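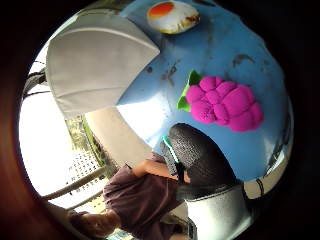 Where should a prequel novella go in the reading order of a fantasy serial?

Print | E-mail
Reading time: 5 minutes

Andor Halász
March 5, 2026

I have been posting a fantasy serial called Mergate for a while now. The first book is finished and the second is about half posted. In between I wrote a prequel novella, Umumwood, which takes place a generation earlier and follows a ferryman named Prikero before he becomes the old man everyone meets in chapter one of the main story.

My trouble is where to put it. On my site it currently sits first in the table of contents, as it comes first in time. The numbers tell me that people who start there mostly stop there. It's slow, it runs to 200 pages, and it was written for readers who already know who Prikero is. People who start with Mergate book one tend to keep going.

But if I put the novella after book one, it gives away something. Near the end of Umumwood the reader finds out who burned the ferry house. In the main story the other characters don't learn this until the middle of book two. I have had one reader tell me he was glad to know it early and another tell me I ruined the best chapter for her.

I see three possible places: before book one, between the books, or after book two when that's done in July. I could also cut it up and post it as flashback chapters inside book two, but I don't much want to rewrite it. I also plan to make an e-book of everything, and there I will need to settle on one order and keep it.

How do other people handle this? I'm asking about the table of contents on the site and about the e-book, and the answer could be different for each.

Tamás Somogyi

Put it between the books. Publication order is almost always the safer choice for a prequel, and you have already seen this in your own numbers. You wrote book one, then the novella, so you wrote the novella knowing what book one had told people. That shows in the text even if you didn't plan it. A new reader who starts with Umumwood doesn't know why the ferry matters, so the first chapters look like a lot of detail about a boat.

As for the spoiler, look at what the book two chapter is doing. Is it there to surprise the reader, or to show the characters finding out? Read the chapter again pretending you know the answer from the first line. If it still holds up, leave the novella where it is. If the chapter is only a reveal with nothing under it, that's a problem in the chapter and moving the novella will only hide it.

I had a similar case with a side story in my own serial. The side story named the traitor. I left it before the reveal and changed two things in the main chapter. First, I took out the paragraph where the narrator plays coy about who is at the door. Readers who know find that kind of thing irritating. Second, I moved the point of view to the person who had the most to lose. After that the complaints stopped. 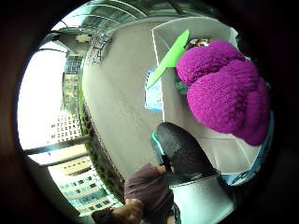
Magenta knitwork on a white shelf.

For the site I would do this:

List book one first, then Umumwood, then book two, and number them that way. Put one line under the novella's title that says it is set before book one and is best read after it. Don't write a paragraph about it. People skip paragraphs in a table of contents.

At the end of the last chapter of book one, have the "next" link go to the novella. At the end of the novella, have it go to book two. Check these links yourself by clicking through. I had mine wrong for months and the only sign was that readers dropped off at the same page.

For anyone who doesn't want the side story, add a second link at the end of book one that goes straight to book two. If something in book two can't be understood without Umumwood, you need a sentence or two in book two to cover it. There will always be people who skip.

For the e-book, same order. If you sell them separately, don't call the novella "book zero" or give it a number with a decimal. Some shops sort by number and will show it first, and then you're back where you started.

Don't cut it up into flashbacks. A story built to be read in one run usually has its own rise and fall, and you'd lose that and slow down book two as well.

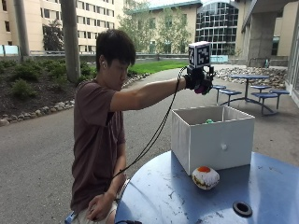 Standing at the round blue table.

Juhász

I read in time order whenever I can so I would want it first. But I am probably in the minority.

One thing I'd add is to ask your readers. If you have a mailing list, send a short poll. I did this with a list of some 200 people and got 10 replies, so don't expect much, but the replies were long and more use to me than the page counts. Ask what order they read in and whether they would do it the same way again. Don't ask what order you should use, or they'll all just tell you what they did.

Also, is 200 pages really a novella? Where I post, that would be listed as a novel, and people get annoyed if they open a novella and it goes on that long. You might get fewer dropouts just by changing the label.

Andor Halász

Thanks to both. I went back to the book two chapter as Tamás suggested, and there is a coy paragraph in it, a long one. It's coming out. The point of view I'm less sure of. The person with the most to lose there is Prikero himself and I have kept out of his head for the whole main story, so I'd like to think about that one for longer.

I have moved Umumwood to second place on the site and changed the "next" links. The label now says "a prequel novel." I'll leave the e-book until book two is finished.

Print | E-mail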